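Über uns

Mirnon prüft Abläufe für zweihändige Roboter, bevor sie auf echter Hardware laufen. Gegründet wurde die Firma in Plavovcombe, seit Mai gibt es ein zweites Büro in Nekthorpe. Wir bauen keine Roboter und verkaufen keine. Unsere Kunden sind Hersteller und Betreiber, die wissen wollen, ob eine Bewegung den Regeln entspricht, die sie sich selbst oder ihren Lieferanten gegeben haben.

Die meisten Prüfungen beginnen in der Simulation. Tisch, Geschirr und Schubladenschrank gehören zu unserer Standardumgebung für Haushaltsaufgaben. Vor jedem Durchgang wird festgehalten, welche Gegenstände auf dem Tisch stehen, welche Hand greifen darf und welche nicht. Fehlt eine dieser Angaben, wird der Durchgang nicht gewertet.
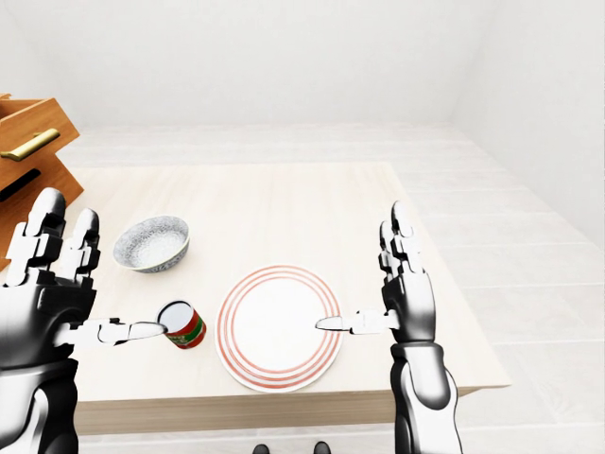
Wonach wir prüfen

Grundlage ist das Mansour-Regelwerk, unser hauseigener Katalog. Er umfasst 152 Einzelregeln, von denen 98 ohne Ausnahme gelten. Die übrigen werden mit dem Kunden je nach Aufgabe vereinbart und schriftlich festgelegt. Die aktuelle Fassung gilt seit Mi., 15. September.

Ein großer Teil der Regeln betrifft die Hand, die gerade nichts zu tun hat. Sie bleibt offen, sie bleibt über der Tischfläche sichtbar, und sie berührt keinen Gegenstand, der nicht zur Aufgabe gehört. Für die arbeitende Hand gilt: Offene Gefäße werden am Rand oder von außen gefasst, und zwar so, dass der Inhalt frei bleibt. Wird eine Schale von oben gegriffen, muss das im Prüfplan stehen – sonst zählt der Griff als Abweichung, auch wenn nichts verrutscht.

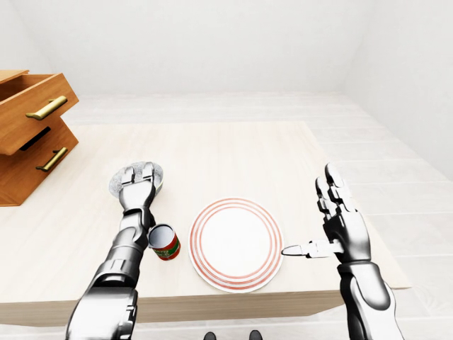 Uns war am Anfang nicht klar, warum eine ruhende Hand so viele Regeln braucht, schrieb uns ein Kunde nach der ersten gemeinsamen Prüfung. Inzwischen lese er diesen Abschnitt im Bericht zuerst, weil dort die meisten seiner Abweichungen stünden. Er wünsche sich allerdings kürzere Berichte.

An der Länge arbeiten wir. Ein Bericht hat derzeit bis zu 59 Seiten, der größte Teil davon sind Protokolle der einzelnen Durchgänge. Die Zusammenfassung steht seit der letzten Überarbeitung vorn und nennt nur noch die Abweichungen mit Regelnummer und Zeitpunkt.

Zu jeder Abweichung gehört ein Standbild. Besonders genau sehen wir hin, wenn Gegenstände aufeinander stehen, etwa eine gefüllte Schale auf einem Teller.

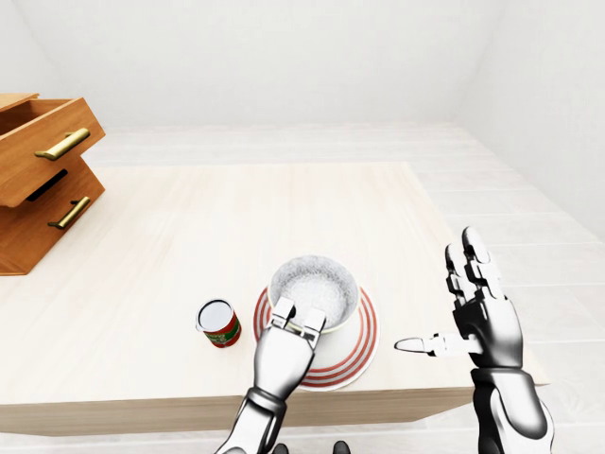
Bewertet wird dann für jeden Gegenstand einzeln. Teller und Schale haben eigene Grenzwerte für Verschiebung und Neigung, und der Inhalt wird gesondert protokolliert. Jede Auswertung nehmen 2 Personen unabhängig voneinander vor. Kommen sie zu verschiedenen Ergebnissen, wird der Durchgang wiederholt.

Was wir nicht tun

Wir vergeben kein Siegel. Ein bestandener Durchgang in der Simulation ersetzt weder die Risikobeurteilung am Aufstellort noch die Abnahme der Anlage. Das steht in jedem Bericht auf der ersten Seite.

Anfragen nimmt das Büro in Plavovcombe entgegen. Bitte nennen Sie dabei die Aufgabe, die Art der Hände und die Gegenstände, mit denen gearbeitet werden soll.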